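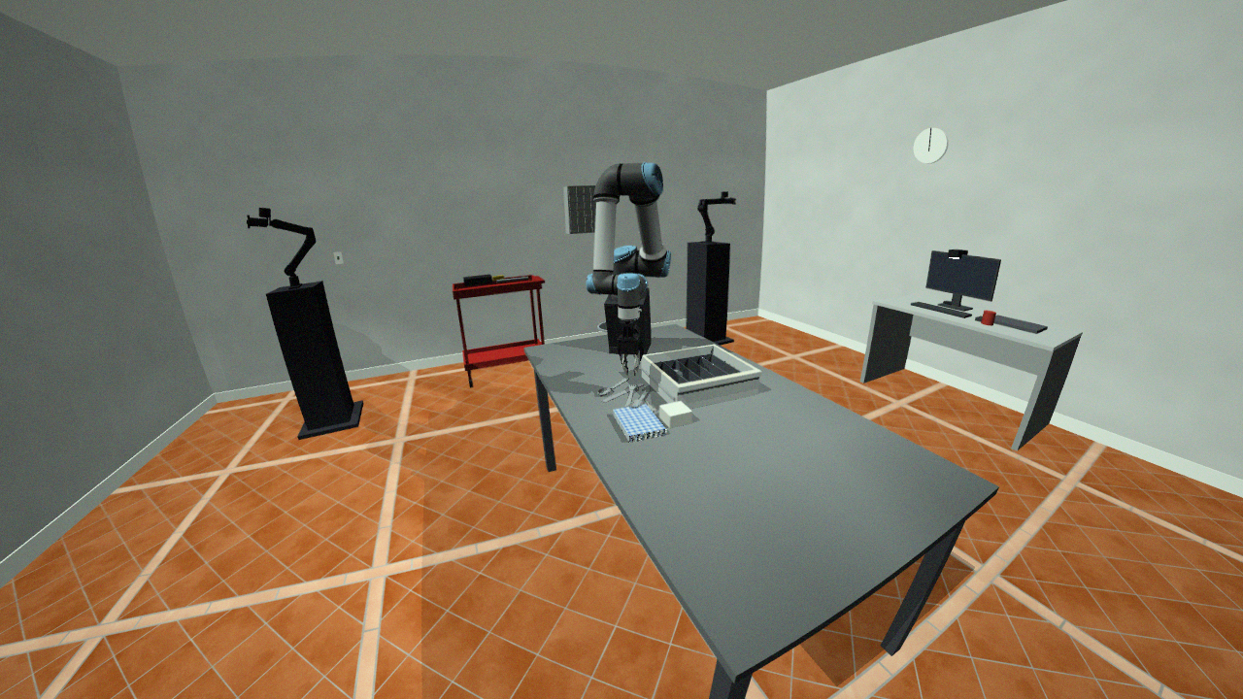
Solon 작업 계획 소프트웨어

제조사: Sturden
제품군: 매니퓰레이터 제어 및 계획
구성: 계획 엔진, 장면 편집기, Mirkon 인식 모듈(별매)
공유 35 | 댓글 7

Solon은 탁상형 작업 셀에서 단일 암의 집기·놓기 동작을 계획하고 검증하는 소프트웨어다. 충돌 검사, 파지 후보 생성, 궤적 최적화를 하나의 프로세스에서 처리하며, 시뮬레이션과 실기에 동일한 작업 파일을 사용한다. 작업 파일은 텍스트 형식이므로 일반적인 버전 관리 도구로 변경 이력을 비교할 수 있다.

기본 장면 Majimbun

설치 패키지에는 Majimbun이라는 기준 장면이 들어 있다. 타일 바닥의 방 중앙에 회색 작업대와 암이 놓이고, 작업대 위에는 칸막이 트레이, 체크무늬 상자, 작은 블록, 서로 겹친 가위 모양의 금속 공구가 배치된다. 작업대 양옆의 검은 받침대에는 카메라 형태의 헤드를 단 소형 암이 하나씩 서 있다.

공구 더미는 파지 계획에서 실패율이 높은 대상이다. 손잡이 고리가 다른 공구의 날 부분과 교차하면 볼록 껍질 근사로는 접촉 상태를 구분할 수 없다. Solon은 이 경우 물체 메시를 볼록 조각으로 분해하고, 조각 단위로 접촉 법선을 계산한다. 분해 결과는 캐시에 저장되며 메시 파일의 해시가 바뀌면 다시 계산된다.

방 안의 책상, 모니터, 카트도 충돌 형상으로 등록되어 있다. 작업 반경 밖의 물체는 계획 단계에서 자동으로 제외된다. 제외 거리는 장면 설정의 cull_margin 항목에서 변경한다.

계획 엔진

계획은 두 단계로 수행된다. 먼저 샘플링 기반 탐색기가 충돌 없는 경로를 찾고, 이어서 최적화기가 관절 속도와 가속도, 저크 한계 안에서 경로를 시간 매개변수화한다. 파지 자세는 물체마다 최대 100개까지 생성되고, 역기구학 해가 없는 자세는 탐색 전에 제거된다.

제어 출력 주기는 1000 Hz이다. 제어기가 이보다 낮은 주기를 요구하면 출력단에서 재표본화한다. 재표본화 후에도 한계값을 다시 검사하며, 초과 구간이 있으면 궤적을 내보내지 않고 오류 코드와 해당 관절 번호를 기록한다.

6축과 7축 암을 지원한다. 7축 암에서는 여유 자유도를 팔꿈치 각도로 매개변수화하고, 장애물과의 거리 또는 관절 한계와의 거리 가운데 하나를 부차 목적함수로 지정할 수 있다. 두 목적함수를 동시에 지정하는 기능은 현재 없다.

시점과 가림

계획 결과는 임의 시점에서 렌더링하여 검토한다. 위에서 내려다보는 시점은 트레이와 암의 평면 간섭을 확인할 때 쓴다. 손목부가 트레이 모서리 위에 걸치는 자세에서는 높이 여유를 이 시점만으로 판단할 수 없으므로 측면 시점이나 거리 표를 함께 확인해야 한다.

암의 그림자도 렌더링에 포함된다. 색상 기반 분할기는 그림자가 진 작업대 표면에서 경계가 밀리는 경향이 있다. 광원 방향을 바꾸어 같은 궤적을 반복 렌더링하면 인식 오차의 범위를 계획 단계에서 추정할 수 있다.
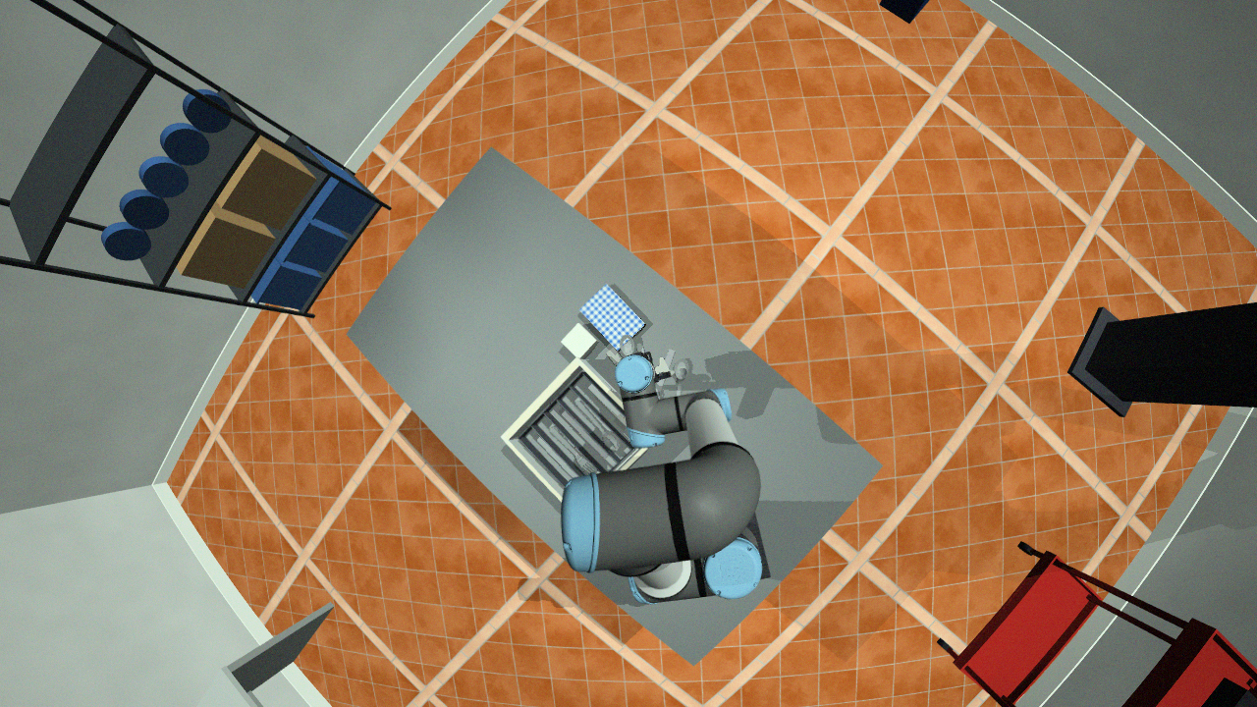 Mirkon 인식 모듈

Mirkon은 깊이 영상과 컬러 영상을 입력받아 물체 자세를 추정하고, 결과를 Solon의 장면 트리에 기록한다. 추정 지연은 권장 사양에서 프레임당 35 ms이다. 가림 비율이 임계값을 넘은 물체는 자세를 갱신하지 않고 마지막 유효 값과 경과 시간을 함께 보관한다.

체크무늬처럼 반복되는 무늬는 자세 추정에서 회전 모호성을 만든다. Mirkon은 모서리 형상을 우선 정합한 뒤 무늬를 보조 정보로 사용한다. 정사각형에 가까운 윗면은 대칭 그룹을 물체 정의 파일에 명시해야 하며, 누락 시 추정값이 90도 단위로 바뀔 수 있다.

“대칭 정의가 빠진 물체 파일이 지원 문의의 상당 부분을 차지한다. 다음 버전의 장면 편집기에서는 저장할 때 경고를 표시한다.” 인식 담당 Melahat Kahraman의 설명이다.

시스템 요구 사항

운영체제: 64비트 리눅스, 실시간 커널 권장
메모리: 16 GB 이상
그래픽: 렌더링 및 Mirkon 사용 시 별도 GPU 필요
인터페이스: C++, Python
장면 입력 형식: URDF, MJCF
네트워크: 제어기 연결용 전용 이더넷 포트

가상 머신에서는 계획과 렌더링만 지원한다. 실기 제어 출력은 비활성화된다.

알려진 제한

변형체와 케이블은 충돌 형상으로 취급하지 않는다. 얇은 칸막이 사이에 물체를 삽입하는 작업은 접촉 모델의 강성 설정에 민감하며, 기본값으로는 삽입 깊이가 실제보다 크게 계산될 수 있다. 계획 엔진 담당 Wendelin Stöckli가 작성한 조정 지침이 설치 폴더의 docs/contact에 있다.

양팔 동시 계획은 지원하지 않는다. 카메라용 소형 암은 고정 자세의 장애물로 처리되며, 자세를 변경하면 장면을 다시 불러와야 한다.

라이선스 및 공급

라이선스는 작업 셀 단위로 발급한다. Mirkon은 별도 키가 필요하고 Solon 없이 단독으로 구동되지 않는다. 교육기관용 라이선스에는 실기 제어 출력이 포함되지 않으며 필요한 경우 추가할 수 있다. 유지보수 계약 기간에는 부 버전과 주 버전 업데이트가 모두 제공된다. 차기 버전은 11월에 배포된다.

견적 요청 시 암의 모델명, 제어기 통신 주기, 사용할 카메라 수를 기재한다.

관련 항목
Solon 장면 편집기 사용 설명서
Mirkon 물체 정의 파일 작성법
Majimbun 장면 변경 이력
접촉 모델 강성 조정
제어 출력 오류 코드 목록

이 사이트는 로그인 유지와 방문 통계를 위해 쿠키를 사용합니다. 설정 변경 | 모두 허용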